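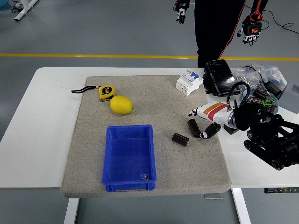 4. Adding a Listing

Search this guide
Go
Last updated: 13 November 2023

This section covers the entry of a residential listing in Flerberg. You need an agent or office manager login. Assistants can prepare a draft but cannot publish it.

4.1 Create the record

1. On the Listings tab, select New, then Residential Sale.
2. Enter the street address. Put the unit number in its own field. If it is typed into the street line, the map pin will default to the building entrance.
3. Select the address match offered by the system. If there is no match, select Enter Manually and fill in the parcel number.
4. Choose the listing office. Agents who work from both Sadance and Plekinska must set this field each time.
5. Select Save Draft. A draft is kept for 36 days after the last edit and is then deleted.

Note: The listing number is assigned on the first save and does not change if the address is corrected later.

4.2 Enter the property details

1. Enter bedrooms and bathrooms. A half bath goes in the Half Baths field – do not enter 1.5 under Full Baths.
2. Enter the finished floor area from the measurement report. Select the source of the figure from the list.
3. For a condo or townhouse, enter the monthly fee and mark what it covers. Parking and storage lockers are entered on the Extras page.
4. Type the public remarks. Phone numbers, web links and showing directions are rejected when the record is checked.

CAUTION: Gate codes and alarm codes must be entered only under Private Access. Text in Public Remarks is sent to partner sites and may remain there after the listing is edited.

4.3 Add photos

1. Open the Media page and drag the files into the upload area. The limit is 29 photos per listing.
2. Drag the photo for the search results page into the first position.
3. Add a room label to each photo. Labels are optional for drafts and required for publishing.
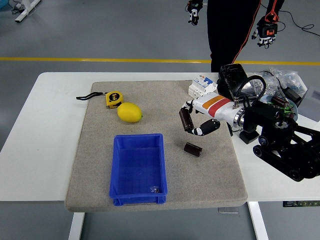

4. Select Apply Order. Changes to the order are lost if you leave the page before this step.

Note: Floor plans are uploaded under Documents and do not count toward the photo limit.

4.4 Check and publish

1. Select Check Listing. Missing fields are shown in red and warnings in amber. A listing with warnings can still be published.
2. Attach the signed listing agreement as a single PDF.
3. Set the start date and the expiration date.
4. Select Publish. The listing appears on partner sites in about 2 hours.

If the status stays at Pending Review, the agreement has not been approved. Contact Maribel Cabrera for Sadance listings or Vicente Sosa for Plekinska listings, and have the listing number ready. Price changes after publishing are made from the History page – see section 5.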